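Repair evenings return to Lavstead library in October

The Lavstead library will open its repair evenings again in October, after a break of two years. The evenings were stopped when the ground floor was closed for the works on the roof, and many residents have asked since then when they would come back.

Visitors can bring small household items such as lamps, toasters, radios, toys and clothes. They sit together with a repairer and try to find the fault. The help is free of charge, but spare parts must be paid by the owner. Petrol tools and microwaves are not accepted for safety reasons. 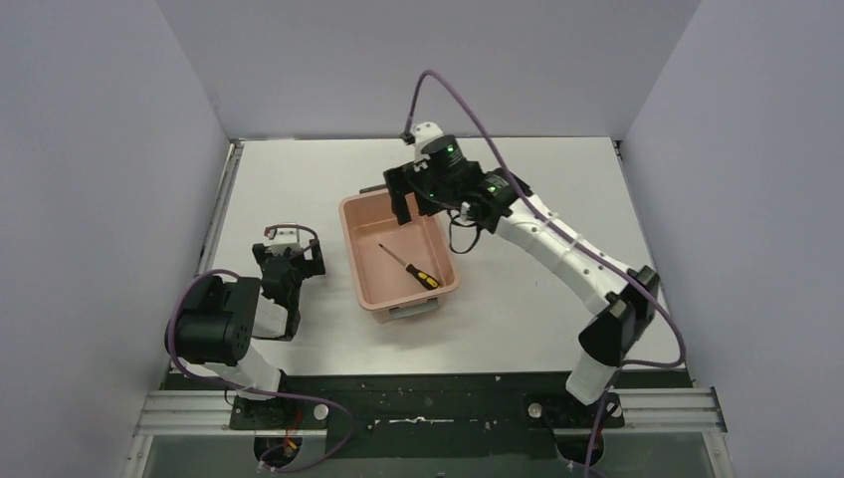 In the last season before the closure, 86 items were brought to the tables. Most of them were kitchen appliances, followed by bicycles and sewing machines. The library says the demand for sewing help was bigger than expected, and for this reason a second sewing table will be added in the new season.

The hardware shop Ekach, in Sandoval Street, has offered to sell fuses, plugs and zippers at a lower price to people who show a ticket from the evening. The neighbouring town of Stomen, where the council has its own plans for a similar program, will send two repairers to learn how the work is organised.

There are places for 25 visitors each evening, and booking is possible at the front desk or by telephone. Each visitor may bring one item. The doors open at 6 pm and the last repair begins at 8 pm. Parking behind the library is free after 5 pm, but the entrance from the park side stays closed until the new footpath is finished.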